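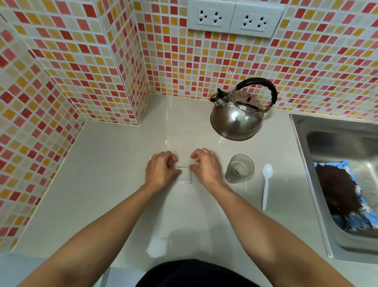
Lidthorpe Housing Cooperative
Household Automation Working Group
Minutes of the meeting held February 7, 2023, in the ground floor meeting room

Present: Renzo Pellegrini (chair), Uriel Navarrete (minutes), M. Ojeda, D. Alby, three residents from the east building
Apologies: one, received by email

1. Minutes of the last meeting
Approved with one change. Under item 4, "dishwasher" should read "dish rack."

2. Matters arising
The October list of chores has been typed up and put in the shared folder. Two residents had not been able to open it. Uriel to send it again as plain text.

3. Can a machine do the kitchen counter yet?
Renzo had asked everyone to read the Harnico proposal before the meeting. Harnico offers a two-arm unit on a wheeled base, on a trial lease, for use in the shared kitchens. The proposal says it can clear and wipe a counter between users.

Discussion went mostly to small items. Ojeda said that a cup or a kettle is the easy part, and the trouble starts with things like a clear piece of plastic lying flat on a white counter. A person finds it by touch or by the shine along one side, and gets hold of it with fingertips. She asked whether the Harnico unit could see such a piece at all. The proposal does not say.

Alby said the same goes for a drinking glass with a little water in it. The unit would have to know to empty it before putting it anywhere, and also decide whether the person was finished with it. Renzo noted that residents get this wrong too, and that item 6 of the October list came from exactly that complaint.

Coffee grounds were raised. A thin bag with grounds in it, set down in the sink, has to be gathered up from several sides at once or it spills. One east building resident said she would pay for a machine that did only this. Alby thought it was harder than the wiping and probably years off. Ojeda disagreed on the years but agreed it was hard.

On wiping, there was general agreement that an open stretch of smooth counter is within reach of current machines. Corners where the tile sticks out, and the space behind the kettle, are less certain. Uriel asked whether the unit would move the kettle or wipe up to it. Nobody present knew.

Agreed: no lease at this stage. The group will ask Harnico for a demonstration on a counter set up by us, with clear plastic scraps, a part-filled glass, a plastic spoon and a bag of used grounds.
Action: Renzo to write to Harnico. Ojeda to draw up the test.

4. How the test will be scored
Ojeda suggested 12 tasks, each tried more than once, with a task counted as done only if no person steps in. Alby wanted time recorded as well. A counter that takes a resident two minutes should not take the machine an hour – though several people said they would not mind if it ran overnight. Time will be written down but will not affect the score.

Breakages will be listed separately. Harnico to be asked who pays.

5. Floor cleaners
The two robot vacuums in the hallways are working. The west one still stops at the mat by the laundry door. Alby proposed removing the mat. Carried, one against.

6. Costs
The group has $1,314 left for the year. The hallway vacuums need new brushes, and $100 was set aside for these. Renzo reminded the group that any single item over $1,000 has to go to the full membership, so a lease would need a vote in any case.

7. Any other business
A resident asked about folding machines for the laundry. Held over to the next meeting – Uriel to find out whether any will take a fitted sheet.

The key to the meeting room cupboard is missing. Whoever has it should leave it in the office mailbox.

Next meeting: date to be set once Harnico replies.

Minutes taken by Uriel Navarrete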